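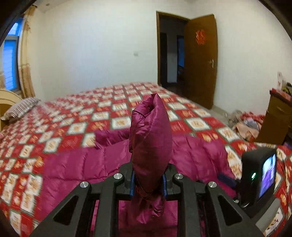 La doudoune magenta étalée sur le lit à carreaux rouges et blancs.

Ranger les affaires d'hiver sans les abîmer

Avril 2022, et chez moi c'est le grand chambardement des placards ! J'ai longtemps fait ça n'importe comment (tout en boule dans un sac poubelle, hop, sous le lit) et je retrouvais des manteaux tout plats qui sentaient la cave. Depuis, je m'y prends un peu mieux, alors je vous livre mes petites habitudes.

On lave avant de ranger, toujours. Même le manteau porté 2 fois. Les mites adorent les traces de transpiration et de cuisine, et une tache invisible au printemps ressort bien jaune en novembre. Je vide les poches (j'ai lavé un paquet de mouchoirs l'an dernier, j'en retrouve encore), je ferme les zips et je retourne le vêtement.

Pour les doudounes : 30 degrés, programme délicat, très peu de lessive liquide, pas d'adoucissant. Deuxième rinçage si votre machine le permet. Ensuite sèche-linge à basse température avec deux ou trois balles de tennis propres, en plusieurs fois, et entre chaque passage je défais les paquets de plumes avec les doigts. C'est long, ne vous découragez pas ! Si vous sentez encore des grumeaux, ce n'est pas sec.

Les pulls en laine, je les lave à la main dans la bassine, puis je les roule dans une serviette éponge et j'appuie dessus. Séchage à plat, jamais sur un cintre, sinon bonjour les bosses aux épaules.

Côté rangement, j'évite les housses sous vide pour tout ce qui est en duvet. Pour les couettes synthétiques, pourquoi pas, mais le duvet reste écrasé des mois et il a bien du mal à regonfler. Je préfère les grandes boîtes en tissu Clesum, j'en ai 16 maintenant (oui, je sais), avec une étiquette sur le petit côté. Les Voria sont plus jolies mais leur fermeture a lâché chez moi au premier été.

Contre les mites, des sachets de lavande ou des billes de cèdre. Le cèdre perd son odeur, alors en août je passe un petit coup de papier de verre fin dessus et c'est reparti. J'en profite pour ouvrir les boîtes une heure, fenêtre grande ouverte.

Et les bottes ? Un coup de chiffon humide, une nuit à l'air, du cirage incolore, du papier journal roulé dans la tige. Évitez le papier glacé, il n'absorbe rien.

Dernière chose, les gants et les bonnets : je les mets tous ensemble dans une taie d'oreiller fermée par un ruban, posée sur la boîte du dessus. Au premier coup de froid, je n'ai qu'elle à attraper.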